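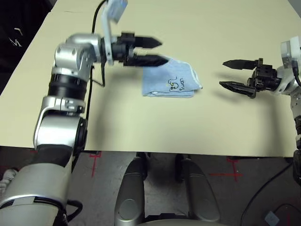
A single cloth on a beige tabletop, between two robot arms.

Riaan Botha wants me to feel a sleeve. We've been talking for maybe a minute and a half, I haven't found my pen, and he has already pulled a faded green T-shirt off a hook and is folding the hem back so I can see the stitching. "Two needles," he says. "See the two lines? Now pull it. Go on, properly. You won't hurt it."

I pull it properly. It springs back, and he looks as pleased as if I'd complimented one of his kids.

Riaan is the owner, printer, designer and most of the staff of Heton, a T-shirt label he runs from an old tyre shop on the main road through Drasevness. If you live around here you probably own one of his shirts, or you've stood behind one in the queue at the bakery. The cranky magpie is his. So is the one with the map of the district where every road is labelled with the thing people call it instead of its name. I have that one in two colours and I'm wearing it for the interview, which he's kind enough not to mention until I'm leaving.

He never set out to make clothes. He trained as a signwriter and spent his twenties at Joubert, the sign shop two towns over, painting utes and shopfronts and the occasional boat. "I loved it," he says. "I still love it. If you leave me alone near a blank wall I get a bit itchy. But vinyl came in and suddenly the job was peeling stickers, and I'm terrible at stickers. I get bubbles. I had a whole butcher's window with bubbles in it, right across the sausages."

What Joubert did have, in a back room full of paint tins, was an old four-arm screen printing press that had come with the building. Riaan asked if he could muck around with it after hours. The first thing he printed was a shirt for his dad's sixtieth, a drawing of his dad asleep in a camping chair with his mouth open.

"Everyone at the lunch wanted one," he says. "My aunty wanted one. She's not even speaking to him half the time! I made maybe ten more and they were awful, the ink was so thick you could hear it when people walked. But they wore them. My cousin still wears his to bed, and it's basically a piece of armour."

That was 13 years ago. The thick ink is long gone. These days Heton prints almost everything with water-based ink, and when I ask what the difference is I lose a happy quarter of an hour. The short version is that the older plastic-style ink sits on top of the cotton and the water-based stuff sinks into it, so the print bends with the shirt and you can't feel an edge when you run your hand over it. The longer version involves three shirts, a spray bottle and a hair dryer, and I enjoyed every bit of it.

"It's fussier," Riaan says. "It dries in the screen if you go and answer the phone. In January I've got to mist the screens like they're orchids. But you get this softness, and then after a year it goes a little bit chalky in a nice way, like an old surf shirt. I can't fake that. People try to fake that. You've just got to wear it and wash it."

The washing part matters to him a great deal. Cold, inside out, on the line in the shade if you've got shade. He'd rather you skipped the dryer altogether. He doesn't mind what powder you use, but he has opinions about fabric softener that I've agreed to leave out.

We walk through to the press, a six-colour carousel he bought secondhand and painted yellow. He has 18 screens racked along the wall beside it, each with a design burned into the mesh and a strip of masking tape on the frame telling him which is which. The tape is a system only he could love. One says MAGPIE ANGRY, the next says MAGPIE ANGRY 2 (BEAK), and the one after that just says NO.

"No is a good one," he says. "No is a wombat. I drew it, I burned it, I printed one and my daughter said it looked like a loaf. And she was right, it looked exactly like a loaf. I should wash the screen out and use it again but I reckon I can save him."

A lot of the shirts start out that way, with a drawing he can't quite leave alone. He sketches at the kitchen table with a chunky pencil, on the backs of school notices, and tries to get the whole idea into two colours. He'll go to three if he has to. Anything past that and he thinks the joke gets lost, or the shirt starts to look like a brochure.

I ask about slogans, and he makes a face. Heton doesn't do many. For a while he sold one that said ASK ME ABOUT MY SHED, and he retired it after a customer came back to say people kept asking.

"Words are hard on a shirt," he says. "You laugh once in the shop. Then you've got to stand around in it for five years while people read your chest. With a drawing you can look, or not look, and get on with your barbecue. I like a shirt you can forget you're wearing and then somebody across the room grins at you and you think, what? Oh, right, the magpie."

The other half of the business, and the half that pays the power bill, is custom work. Footy clubs, school fetes, the swim squad, a choir that orders in three shades of purple every second year. And Christmas. I had no idea how big Christmas was. Last December he printed 1586 shirts, and most of them were for families.

"You get one person in each family who decides it's happening," he says. "Everyone's in matching shirts for lunch, no arguments. They send me a drawing the four-year-old did, or a photo of Nan's handwriting, or the dog. I get so many dogs. And I love it, I really do, because it's going to be forty degrees and they'll all be sitting there in these shirts with prawn juice down the front, and that's the photo that goes on the fridge."

His favourite last year was for a couple whose parents live a few streets apart and both insist on hosting lunch. They ordered shirts with a walking map on the back, house to house, with a dotted line and the estimated time for someone who has already had pudding. The time was on the generous side. They came back in for more because both sets of parents wanted one.

The orders come through Plodix, the bit of software he uses to keep sizes and names straight, and he is unexpectedly tender about it. Before that it was a spiral notebook. "I lost a whole netball team in that notebook," he says. "Turned out they were stuck to the page behind with a bit of tape. Lovely girls. They played in last year's shirts for two weeks and the coach still gives me a look at the servo."

Sizes are still the hardest part of the job, in his view, far harder than printing. People guess for their relatives, and they guess down to be polite. He keeps a rack of every blank from baby to 5XL by the front door and begs customers to come in and try them on, or else to go home and lay a shirt that fits flat on the bed and measure it across from armpit to armpit. Then add nothing. "Everybody wants to add a bit or take off a bit. Just tell me the number!"

The blanks themselves are a midweight cotton, about 180 grams, and he went through a boxful of samples before he settled on them. He wore each one for a week and had his family wash them without being told which was which. Some twisted at the side seam. One shrank so much it went to the dog next door, and apparently fitted well. The one he picked had a collar that stayed flat, and that was the thing he'd been chasing, a collar that doesn't go wavy like bacon.

While we're talking a woman comes in to collect a parcel and ends up staying, leaning on the counter and telling us both about the shirt her brother was wearing when he met his wife. It was a Heton, the first magpie, from before the beak was fixed. Riaan asks if he's still got it. He has, but there's a hole under the arm. "Bring it in," Riaan says straight away. "Tell him to bring it in. I'll patch it."

He does that, it emerges, for anyone. There's a basket of old shirts behind the counter waiting for a darn or a patch cut from misprints, and he gets to them in the quiet weeks. He doesn't charge if it's one of his. If it's one of somebody else's he charges a coffee.

The quiet weeks are getting scarce, though. In March he's starting Saturday-style open sessions for beginners, though he hasn't settled on the day yet, where you bring a drawing and a plain shirt and go home with it printed. He tried it once with his daughter's class and came out of it with blue ink in both ears and a long list of things to do differently, beginning with aprons. He's most excited about the kids' drawings. Adults, he says, ask him to fix the line where it wobbles, and he has to talk them out of it.

"The wobble's the good bit," he says. "You print that wobble nice and crisp, two colours, middle of the chest, and people go quiet when you peel the screen up. Every time. I go quiet and I've done thousands of the things."

I ask what he's drawing now and he goes and gets a school notice off the fridge. It's about head lice. On the back, in pencil, there's a pelican with a hot chip held very delicately in the end of its beak, looking off to one side. He wants to know whether I think it looks guilty enough. I say I think it does. He turns it around, squints at it and gets out a rubber to do the eyebrow again.

Heton is open from 9 until 3 most days, at the old tyre shop on the main road in Drasevness. Bring measurements.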